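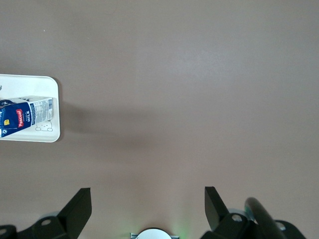 Minutes of the Banness Street Residents' Supper Club, held 12 December 2023 in the upstairs room at Irkska. Kevser Gezer was in the chair and Silvan Eberhard took these notes, with his usual apologies for going on a bit. Kevser welcomed everyone in from the rain and said how good it was to see so many faces so close to the holidays. Before the first item she asked what we all thought of serving the cold starters on white plastic trays with rounded corners, set straight down on a plain brownish table with no cloth. Most of us liked the look, and it does save on laundry – though two members still favor tablecloths and asked that this be written down.

Minutes of the last meeting
Read and agreed, with one fix: the soup in question was lentil, and we are sorry to the cook.

Money
The autumn supper brought in $741 and we spent $156 on groceries from Dursun, plus $79 for the room. Silvan will pay the Dursun bill this week.

Summer supper
There was a long and very pleasant talk about whether to eat outdoors in July. Verimo has offered us its courtyard again, and we remembered fondly how lovely the evening light was there. Kevser will ask whether we may use the kitchen too, and what time the gate is locked.

Recipes
Please hand in your pages for the booklet, handwritten is fine – Silvan will type them up. We still need desserts!

Any other business
The big blue casserole dish is still looking for its owner. Kevser has it at home.

Next meeting to be set by phone.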